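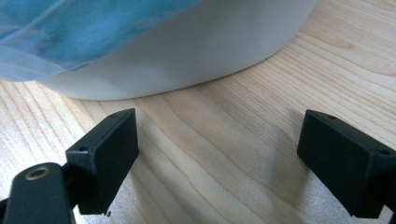 Rasa Dzene wrote in to say that lining a food waste tub is a waste of a bag, and that a rinse under the tap every evening does the same job for nothing. She has kept hers unlined since May and reports no smell.

I don't doubt her result. My own tub sits on the table while I cook and goes out to the bin on the landing afterwards, down 17 stairs, and for that journey I prefer a liner. A rinse also leaves a film of fat round the inside, which cold water does not shift. Hot water does, at a cost I haven't measured.

The points I would pass on are as follows.

Size. The liner should be wider than the rim by a hand's width all round. A tight one pulls down as soon as anything heavy goes in, and potato peelings are heavier than they look. A loose fold over the side holds well enough without a clip.

Thickness. Thin film tears at the fold first. I tried doubling it for a week and went back to single – two layers trap air between them and the inner one lifts when you scrape a board into it.

Filling. Wet things last. Tea leaves at the bottom of a bag will find any hole in it. I put onion skins or a sheet of kitchen paper in first.

Emptying. Every three days in cool weather, daily in July. Check what your council accepts before buying liners, as the rules on plastic differ from one area to the next. Ours takes them; Khoa Ông's, a short bus ride away, does not.

Rasa also asked whether the table suffers. I wipe it with a damp cloth and dry it along the grain, and oil it twice a year. The next coat is due and I have yet to buy the oil.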